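I only popped into the Foltside lantern fair for the music, and I stayed till they swept up! Ilona Hajdu's fiddle band had the whole hall stamping (my knees are still complaining), and the queue for dumplings went right out of the door.

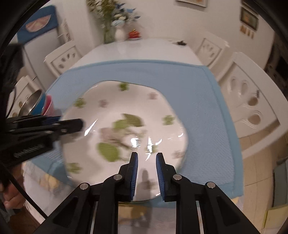 A floral plate on a light blue cloth mat.

Hok-lam Yuen, who runs the fair, tells me 1,000 tickets went this year. They're back in April, with a longer parade and 30 stalls, and I've already put my name down to carry a lantern.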